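Home Manuals Spares Downloads Contact

Category: Set-up guides › Grippers and wrist cameras

Section 4. Comparing finger sets with the wrist camera fitted

Use this section when you have a Vemilard gripper already bolted to the arm and want to decide between the Endel and Tarnlow finger sets. It assumes the arm has been homed and the emergency stop tested as in Section 3. The wrist camera stays on for the whole comparison. If you take it off between sets the two runs will not match.

What you need

The gripper, both finger sets, the 2.5 mm hex key from the lid of the case, a plain white table, and a few light objects of different shapes. A toy banana, a plastic cup and a basket to drop things into will do for a first trial. Leave heavy or sharp things until you know how the fingers behave.

Fitting the fingers

1. Put the controller in Hold and wait for the lamp to go amber.

CAUTION: The jaws can still close in Hold if a program is queued. Clear the queue first, then put your hand in.

2. Open the jaws fully from the pendant. Do not pull them open by hand.

3. Undo the two screws on each finger and lift the fingers straight off. Keep left and right apart. They look the same and they are not.

4. Fit the new set, left finger first. Nip the screws up, close the jaws slowly until the tips meet, then tighten. Tightening with the jaws open leaves the tips crossed, and you will see it at once on thin objects.

5. Enter the finger code on the controller. The Endel set is 300 and the Tarnlow set is 372. A wrong code does no harm to the gripper, but the opening shown on screen will be false.

Setting the camera view

6. Open the live picture on the controller and move the arm over the table in slow mode.

7. Tilt the camera until both fingertips show in the bottom corners with the jaws open. You need both. With only one in view you can't judge whether the object is centred, and most bad grasps in a comparison come from that.

8. Set exposure to manual at 800. On auto, a white table turns the fingers into black shapes with no edges, and a shiny object washes out.

NOTE: Clear plastic gives more trouble than anything else on the table. A see-through cup may show a bright patch on its base which the Väisänen tracking software takes for the rim. Lower the exposure a little and try again before blaming the fingers.

Running the comparison

9. Lay out the objects. Put one close beside another for at least part of the trial, so that you find out how much room the fingers need on each side.

10. Approach the first object from above and stop with the fingers open on either side of it. Look at the live picture before you close.

11. Close, lift a hand's width, hold, and put the object in the basket. Write down what happened, including grasps that slipped and then caught.

12. Put everything back in the same places and repeat with the other finger set. Mark the table under each object with pencil dots if you have to. Tape shows up on the camera and can upset the tracking.

CAUTION: Do not raise the grip force in the middle of a run. If an object slips at the default force, record a slip and carry on.

A curved object should be tried in more than one direction. Turn the wrist so the fingers close across the middle, then repeat nearer one end. Sets that are equal on straight-sided things can part company here — the tips matter more than the length of the finger.

Before closing on the object

Check the live picture against the one printed at the end of this section. The banana lies between the two black fingertips, with the upturned cup close on its right and the right-hand finger overlapping the lower part of the cup in the picture. The basket is at the upper right, partly out of view.
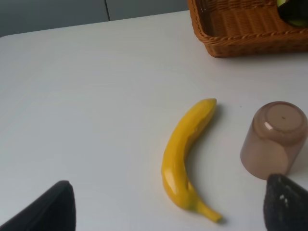 Reading time: 4 minutes

If your view has the same overlap, check the clearance from the side before you lower the arm. The camera looks at an angle, and a finger that covers part of the cup on screen may or may not be in line to touch it.

Page revised 2nd January

Comments (3)

Mwende Nyaga
Step 4 should be in bold. I tightened mine with the jaws open and spent a morning checking the camera bracket for a fault it didn't have.

Kavitha Palaniappan
Does the 800 setting hold for a grey table as well? Ours comes out murky.

Mwende Nyaga
@Kavitha we had to go higher on grey. Change it before the first run and leave it there for both sets.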